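Search notebook... Go

3/8/23

Bimanual cloth, wrist view vs. overhead view, continued

Picking up where the last entry stopped. The question is still whether the policy needs the overhead camera at all once both wrist cameras are in, and if it does, which part of the task it needs it for. Gunnel Lindholm thinks the overhead view only matters for the approach and could be dropped after first contact. I think it matters again at the regrasp. We agreed to settle it with masking instead of training separate policies, because training four policies takes most of a week and we would then argue about seeds.

Data. The training set now stands at 1424 demonstrations after cleaning. I threw out 39 where the operator let go of the cloth early and picked it back up, since the recovery was done differently every time and the episodes had no consistent label. They are in a separate folder called early_release, not deleted. If someone wants to train on recoveries later, start there.

The masking works like this. One policy, trained with all three camera streams. During training each stream is dropped with a fixed probability, independently per chunk, and replaced with a learned token. At test time we can then switch off any stream in any phase without the network seeing an input it has never met. Phases are taken from the finger opening and the commanded height: approach, first grasp, lift, regrasp, lay down. The thresholds are in the config. They are crude but they agreed with my hand labels on everything I checked except a handful of slow lifts.

One thing I got wrong at first and want written down. I had the dropout applied per frame instead of per chunk. The loss looked fine, in fact a bit better, and the policy was useless with a stream masked for a whole phase. With per-frame dropout the history still carries the missing view from a step or two back, so the network never has to do without. Switching to per-chunk fixed it. Anyone reusing the Clernitance branch should check this, because the old version is still the default there.

Wrist streams. Went through the recordings frame by frame for the grasp phase. Most of what the wrist cameras get during the pinch is finger, cloth, and whatever part of the room is behind. During fast moves the blur is heavy.

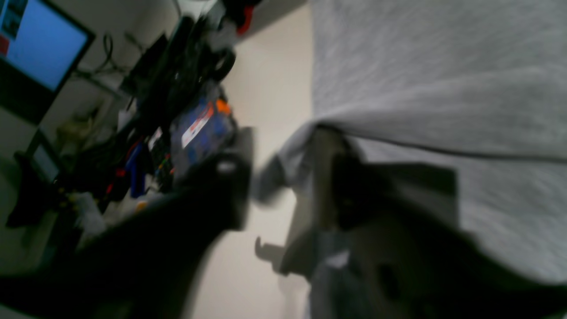

The bench behind the arms bothers me more than the blur. It gets rearranged between sessions, so the background in the wrist view is a fair predictor of which session a demo came from, and session correlates with operator, and operators have habits. I trained a small classifier on the wrist images alone to guess the session, and it did far better than it should. Cropping to the lower half of the image brought it down but also cost us cloth edge in the lift phase. Random crops plus color jitter are a compromise. I left the clutter where it is for now. Clearing it would only change the background to a new one that the existing demos don't have.

The gray fleece is the hard one of the training cloths for this. Low contrast, fine knit, and the seam is only a faint darker line on it. Attention maps (for what they are worth) sit on the seam when it is in view and wander when it isn't. I would like a second gray fleece with no seam, to see if the grasp point drifts. Put it on the order list.

Timing. Camera streams were out of step with the joint log by more than I expected. Resampled everything to the joint clock and reran the checks. Correia's script does this in one pass now, but it fills gaps by holding the last frame, and it does so silently. I added a warning and a column with the length of each hold. 41 demos had a hold long enough that I would call the stream missing for that stretch. Kept them and marked those chunks as masked, which is the honest label and gives us a little real dropout along with the artificial kind.

Overhead stream. No changes to the mount. Before each block I compare the table edge in the live view against the saved reference and nudge the mount back if it has crept. It had not crept this time. Exposure is locked. The table top is pale and close to white under these lights, so anything light laid on it is nearly gone in this view, and I have been running the light-material trials as their own block and keeping them out of the main numbers.

Both arms go to the hang-down pose at the start of each trial. From there the overhead camera sees the arms more than it sees the fingers, which is half of Gunnel's argument: by the time contact happens, the wrist housings are in the way. 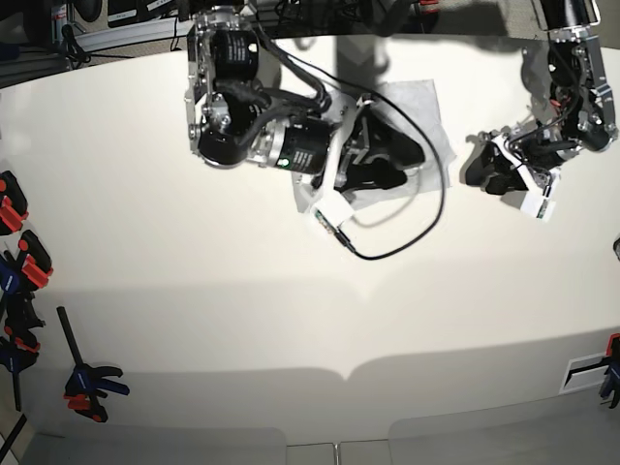

Ran the masking conditions in shuffled order so that motor warmup doesn't line up with any one of them. The operator resetting the material doesn't see the condition. Material is reset by hand to a marked position, then given one random tug from a printed list.

Results so far, in words, since the counting script still double-counts aborted trials and I don't want numbers in here that I have to cross out:

Overhead masked from the start: poor. The arms come down in the right general area but the two sides pick grasp points that don't match, and the lift comes up twisted.

Overhead masked after first grasp: close to the full policy. Gunnel is right about this part, at least through the lift.

Overhead masked only in the regrasp: worse than I would guess from the line above, and I don't have a clean explanation. The left arm hesitates, opens, closes on nothing, and sometimes goes on as if it had the cloth. Possibly the phase boundary is the trouble. The mask comes on abruptly there, and in training a chunk boundary rarely lands on that point. Test: shift the mask a few chunks earlier and see if the hesitation moves with it.

Wrist streams masked, overhead on throughout: approach is fine, first grasp misses short. Same direction nearly every time. That smells like calibration and not policy. Recheck the height offset before reading anything into it.

The hesitation is the only surprise. If it moves with the mask, it is an artifact of how we switch streams and I will smooth the switch. If it stays put, then the overhead view is carrying something about the far edge of the cloth that neither wrist can see, and the claim in the draft has to be rewritten — currently it says the overhead view is redundant after contact, with no qualifier. Gunnel has the draft open, so tell her before she sends it to the Kovville people.

Compute. Training run is on the Celora machine, checkpoint every 1000 steps. The early ones can be deleted once the eval is done. Don't delete the last few. The final checkpoint was slightly worse than the one before it in the quick check and I want both.

Small things:

The regrasp phase threshold is in radians in the config and in degrees in the comment above it. The value is right. The comment is wrong. Fixed.

Trial logs now save the mask schedule along with the seed. Logs from before this entry don't have it and have to be matched by start time.

The white tape on the wrist boards needs to stay clear of the connectors. Look at both sides before starting a block.

The viewer crashes if one of the three streams is empty. Workaround is to pass a blank stream. Proper fix would be an afternoon of work and I don't have it this week.

To do next:

Shifted mask test for the regrasp, same seeds as the first block.

Height offset, both arms, then rerun wrist-masked.

Fix the double counting and fill in the table for the draft.

Session classifier again with the new crops, this time holding out whole operators. If it still guesses well above chance, the operator split in the paper needs a sentence about it, and the longer data collection planned for July should rotate operators within a session.

Ask Gunnel whether the regrasp labels were done from the overhead video or from the wrist video. If it was overhead only, the label may be late by however long the fingers were hidden, and that alone could explain part of the hesitation.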